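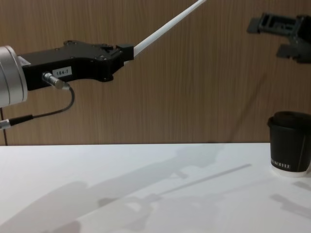 Left arm with rod, gripper 184-7. Cup at right.

Notebook, Bresent bench, February

Continuing the two-arm set for Nirnutum. Target for this task is 300 accepted episodes. Count at start of session: 100. Operator drives both arms from the leader pair, chest camera and head camera recording together.

Changed since last entry: start pose of the left arm raised, wrist speed limit lowered. Old start pose left the fingertips too near the table and the force channel clipped on the first move. Config saved as romitz-13.

Clock offset between chest and head streams measured again before recording. Worst case 13 ms, inside tolerance. No correction applied.

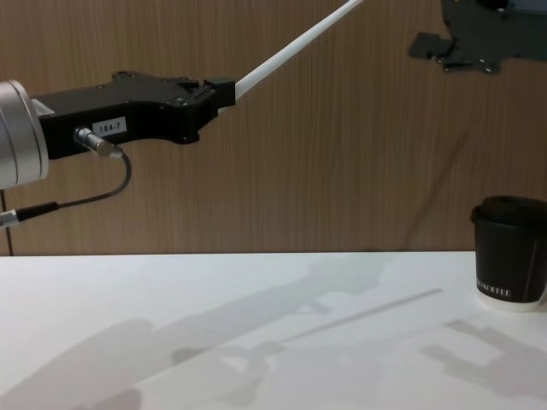

p. 983

Labels. The Gebremichael tool still splits an episode wherever a gripper stops for more than a second. Wrong for this task. The operator pauses with the rod held in the air to line up the second arm, and the pause belongs to the same segment. Set the threshold to three seconds and reran on the first 100. Two segments per episode on most of them now, which matches the task sheet.

Shadows on the white top are strong with the present lamp. Leave the lamp alone until this set is closed, then record a second block with it moved. Mixing both in one block makes the held-out split hard to read.
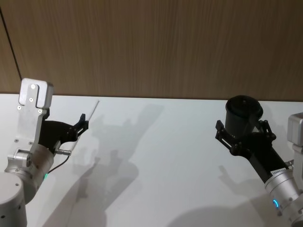
Rejects go in their own folder with the reason in the file name. Do not delete them. The training side wants failed grasps kept for the success classifier, and dropped frames kept separate from operator error.

To do: reseat the left gripper cable before the next block, check free space on the Romitz drive, send the new threshold to whoever is labeling.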